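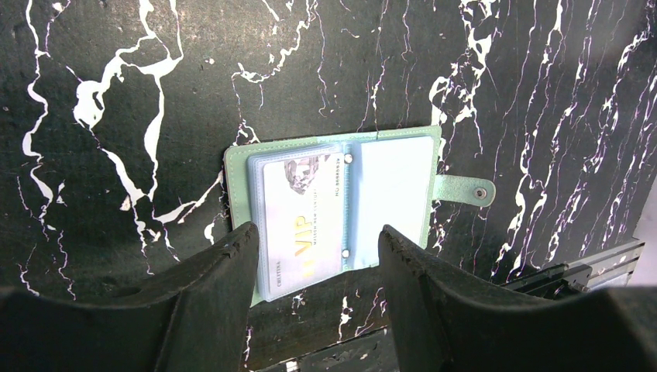

Setup and Upkeep of the Two-Arm Cell
Project report, Torside workshop course

1. Purpose

Our group took over the two-arm cell in February. The earlier group had left it running but with very little written down, so the job was to set the cell up again from the rail upward, record the settings, and leave a maintenance routine that the next group can follow. We did not write any new motion software. The controller program is the Rimix package already installed on the lab computer.

2. The cell

Two arms are bolted to an aluminum extrusion rail along the front of the table, one at each side. Each has a black gripper with two fingers and a small camera at the wrist. Gray panels close off the left, right and back. The table surface has a dark marble print, and we kept it. The white veins gave the wrist cameras some trouble at first because the edge finder picked them up as object edges. Raising the threshold from 14 to 32 was tried and dropped, as it also lost clear plastic. In the end we left it at 14 and masked the surface with a stored background picture.

3. Mounting and alignment

The base bolts on the left arm had worked loose. We took both arms off, cleaned the rail slots, and put the mounts back with new washers. Distance between base centers is now 1305 mm on the tape minus the end offset, as explained on the drawing in the Katsaros binder. After mounting, each arm was sent to its home position and the zero of every joint was saved again. The right elbow needed the largest correction.

To check alignment we bring both grippers toward the middle of the table, at low speed, with a thin flat plate between them. If one side is higher than the other it shows right away against the plate. The other objects stay on the table during this check — the camera mask has to be tested with clutter anyway.
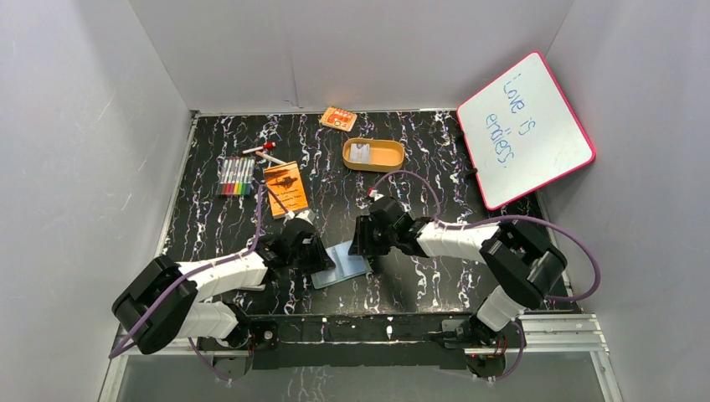 Figure 2. Both grippers at the middle of the table with the plate between them.

4. Cables

Each arm has a purple cable that loops outside the links. Most of the faults in the old log (error 321, joint not responding) came from the plug at the base. We reseated both plugs and left more slack at the elbow. Do not tie the loop down to the forearm. We tried it on a Saturday session and the wrist could not reach the back of the table.

5. Routine

Before each session: home both arms, look over the cables, wipe the finger pads and camera covers with a dry cloth.
Every 4000 cycles: check the base bolts, save the joint zeros again, run the plate check.
When a servo is replaced: use the Heltus spares in the drawer under the bench and set the ID before fitting.

6. Open items

The right gripper closes slightly later than the left. We have not found the cause. The background picture must be taken again if the room lights are changed.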